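Grostow returns for a second series, with 7 new episodes arriving in February

El Khatib Productions is very pleased – and, we will admit, a little relieved after such a long winter in the edit – to announce that its seaside mystery drama Grostow will be back on the streaming service Skutetora this February, with 7 new episodes to follow the 6 that so many of you were kind enough to stay up late for.

The new series picks up on the morning after the harbour fire. The lifeboat station has closed its doors, the ferry has stopped running, and the two sisters at the heart of the story are no longer on speaking terms, although they still share a kitchen and a rather bad-tempered dog.

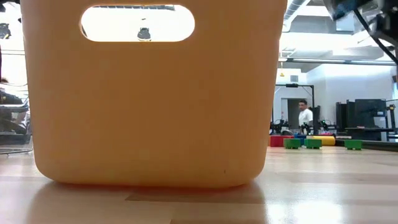 Viewers who have been asking what became of the missing logbook will be glad to hear that it turns up before the end of the opening episode, and that it raises a good many more questions than it settles. There are three new regular characters as well, among them a retired harbour pilot who may or may not be telling the truth about the night of the storm.

Filming took place once again in and about the town of Wurness, where the production was looked after wonderfully well from first day to last. We put out a call for local extras in the spring, hoping for enough people to fill a quayside, and received 2,563 replies. We could not use everyone, much as we would have liked to, but those who did join us stood through a good deal of rain with great patience, and their faces give the regatta episode a liveliness we could never have managed on our own.

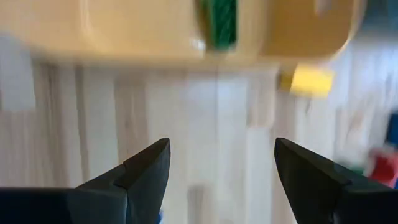 As a thank you, the first two episodes will be shown early on a big screen at Wurness football ground, which has room for 3,000 people. Entry is free, but tickets must be booked in advance through the Skutetora website. Gates open at 6pm and the first episode begins at 7.30pm – do bring a blanket, as the wind comes straight in off the water.

The first series remains available to watch in full on Skutetora, with subtitles and audio description on every episode.

ENDS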